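Ticket 371, Gronthorpe gripper pads
Opened by Oduor Langat

Hi again! Before I sign off on the Ellari quote, can you check line 4? It lists 100 spare pads, and we asked for a price on ten. Shoe pickup is the only job we've budgeted for this year. 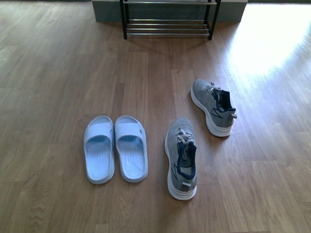 Also, does the service plan start at delivery or at setup? Our money opens up in August, so I'd love to push the second arm till then (the first one can't wait, sorry!).

Status: waiting on sales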